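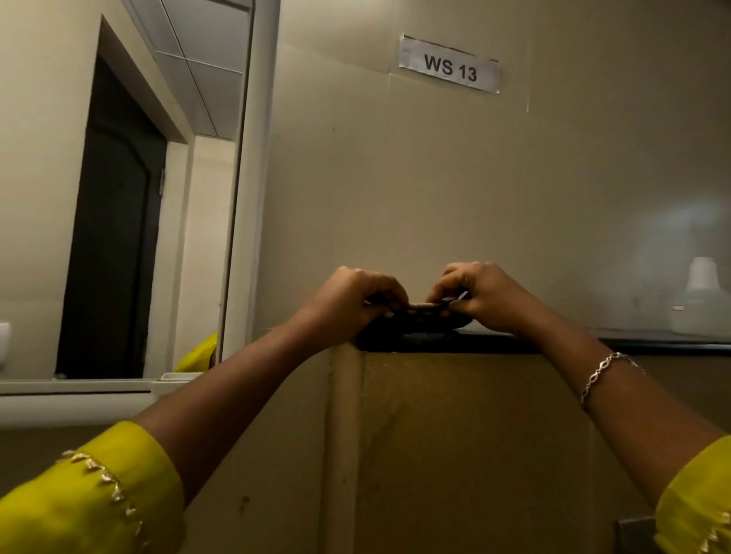
31/08/2021

Head camera comparison, second round. Ernoter against the older Fledmont, same mount, same tilt, both logging to the Stekolmont controller. Purpose is to pick one for the hand-tracking recordings that feed the gripper retargeting.

Settings left as in January except exposure, now locked on both. Auto exposure on the Fledmont kept hunting whenever a bright wall filled the upper half of the view, and the tracker lost the fingertips each time.

Ernoter: 477 frames kept from the first run, 9 dropped. All the drops are in one block near the start, so I suspect the buffer and not the cable. Wrist position is steady. Finger joints drift when the fingers curl over an edge and the tips face away from the lens. Dark objects on dark trim are the worst case for the depth channel; the mask bleeds from one into the other.

Fledmont: 49 frames dropped, spread evenly. Narrower lens, so the forearms leave the view too early and the left/right assignment flips. Swapped the cable, no change. Color is better than on the Ernoter, which washes out under glare.

Mirrors are still a problem with both. The detector finds sleeves in the reflection and twice opened a third track. Paavo Räsänen wants a static mask per station. I would try a depth cutoff first, but the depth returned from glass is poor, so he may be right.

Retargeting to the Rissanen two-finger gripper: pinch grasps carry over well enough. Two-handed holds from opposite ends do not, the solver closes both grippers on the same point. Probably the offset in the left tool frame, sign looks wrong in the config.

To do: rerun the Ernoter with buffer size doubled. Check the left tool offset before touching the solver. Ask Paavo for his mask script. Fledmont goes back on the shelf for now, keep its calibration file.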